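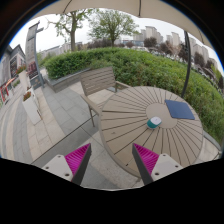 The hand-held gripper at a patio table, fingers open, with the hedge and the apartment towers behind.

By Lucienne Moulin
March

The first thing you learn about teaching a robot by hand is that you become terribly slow. I have been picking things up off tables all my life and never gave it a thought, but give me a pair of magenta-padded fingers on a handle and ask me to lift something small and round, and I go at it like a person defusing a clock.

The tool comes from Elline, a small workshop in Larolgate, and the idea behind it is wonderfully plain. You carry the gripper, you do the chore, and the camera riding on it keeps a record of what the fingers met along the way. Later, a robot arm with the same sort of fingers studies your efforts and tries to do likewise. No arm has to be hauled outdoors, so you can give your lessons wherever there's a table and a bit of weather to put up with.

My trainer, a patient soul named Bouvier, asked for 60 demonstrations of a single pickup. I managed seven before my wrist complained - and five of those, he told me kindly, were worth keeping. The other two I had rushed. A robot will learn your hurry right along with everything else, he said, and he'd much rather it learned my dithering.

Slatted tabletops are a favorite of his. The gaps make dark stripes, the slats fan out from the middle, and an arm raised on smooth white benches can get muddled about where a thing begins and the table ends. He likes an overcast sky too, and then on Wednesday he likes a bright one, so the lessons don't all look alike.

The remote control version, called Posari, I tried indoors after lunch. You sit in a chair and steer a real arm with two handles, and I knocked over more than five cups in the first session. I prefer the hand-held one. You feel the thing give a little as the fingers close, and after a while you stop thinking about your elbow.

Contact the features desk | Copyright Larolgate Magazine | Back to top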